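Search this site
Search for: Go

Borlow Linen and Clothing Room
Progress report to the Rondau Fund, second period
Prepared by Ronaldo Catacutan, 7/22/18

This report covers the work done since the February report. It follows the headings in the grant letter, except that equipment and room are reported together because the money was spent together.

1. Room and equipment

The sorting room at Belmonte is in use. The gray carpet stayed down, as the cost of replacing it was not in the approved budget. We bought seven tables from Findurard, all with a light wood top. The first quote was for white tops and we asked for it to be changed. White cloth was hard to see on the old white counters, and small things such as socks and washcloths got left behind at the end of a shift.
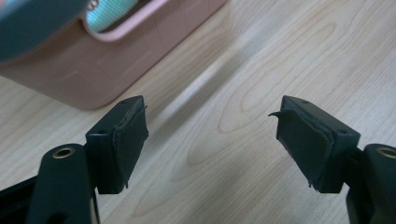
The tables were delivered in two lots. The second lot came three weeks late, which pushed back the start of the folding work, and for that time we sorted and folded on the same tables. It was slow, and sorted items sometimes got mixed back in with unsorted ones. We have kept the two jobs apart since then and do not plan to combine them again.

Bins were the other large item. We had asked for cardboard boxes in the application. After trying them for a month we moved to plastic bins, with your written approval. They can be wiped out between loads, and you can more or less see what is inside without tipping it out. We now have 148 of them. The handle slot is small, and people with larger hands have told us they would like a bigger one. We have not found one at the same price.

2. Sorting and packing

The method has settled. One bin is worked at a time. A piece is taken out, laid on the bare table, checked on both sides for stains and tears, and put in a bin for folding, mending or rags. Nothing else is kept on the table while this is going on – no cups, no tape, no lists. The lists have moved to a clipboard on the wall.

Folding first and checking later was tried in the early weeks and dropped. Too many folded shirts had to be opened up again. Pieces now go into the sorting bins unfolded, and all folding is done at the end, by size. 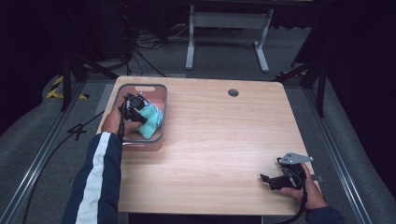
Why are items put into the bins unfolded when the aim is to save space?

Space is only short on the storage shelves, and nothing goes on those shelves until it has been folded. The sorting bins are emptied the same day, so a crumpled shirt in one of them takes up no room that matters.

3. Results for the period

We sorted 3909 pieces. Children's clothing and towels were the largest groups. Packed bundles went to 106 households. A bundle is made up from a request form, and the form has been cut from two pages to one after families said the size section was confusing.

Mending is behind. We had one sewing machine out for repair for most of the spring and the mending shelf is full. Noel Tan has started setting aside anything that needs only a button, as those can be done by hand in the afternoon, and that has cleared part of the shelf. Zippers are still waiting.

Winter coats are also a problem, of a different kind. We have more than we can store and will hold them off site until the fall.

4. Care of the tables

The grant letter asks us to report on the condition of anything bought with the funds. The tops are wiped with a damp cloth at the end of each shift and dried straight away. Bins are lifted, never dragged. Anyone who finds a mark tells Noel, who writes it in the room log with the table number.
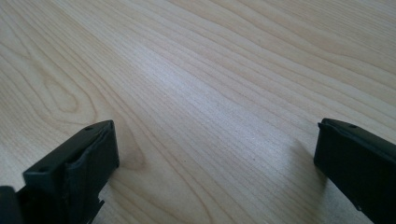
Tabletop in the sorting room, grain and glare from the lights.

Light reflecting off the tops was raised by two of the evening staff, who find it harder to spot pale stains. Turning a piece over and looking from the other side of the table helps. We are asking for a price on diffusers and will send it before any money is spent.

5. Next period

– Clear the mending shelf, zippers first.
– Label the bins on the short end as well as the long side.
– Test a second request form in large print.
– Send the final equipment receipts to Rondau.

No change to the budget is requested at this time.

Comments

Marcy: Glad the form is down to one page. Are you still taking towels?

Noel Tan: We are, bath size and hand size. Please hold on to coats until the fall.

dkp: We had the same trouble with white counters at our place. Ended up putting down brown paper, which tears.

Marcy: Thanks Noel, will drop off a bag.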